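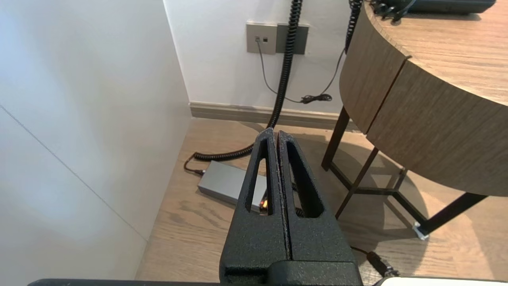
A white wall panel, with the floor beyond.

Free talks on purpose and habit return to Rinstead in August, with 40 places a night. Evaristo Testa opens with "Aim First", on picking one goal and sticking to it – his last run was full by teatime. Primo Mazza follows with a session on worry and self-pity, taken from his book Small Steady Thoughts, 23 short chapters, now in it's second printing.

Doors 6.30pm, Dal Bello rooms, Jedamska Street. Bring a notebook. No booking, first come first served. Tea after – biscuits too, if they lsat.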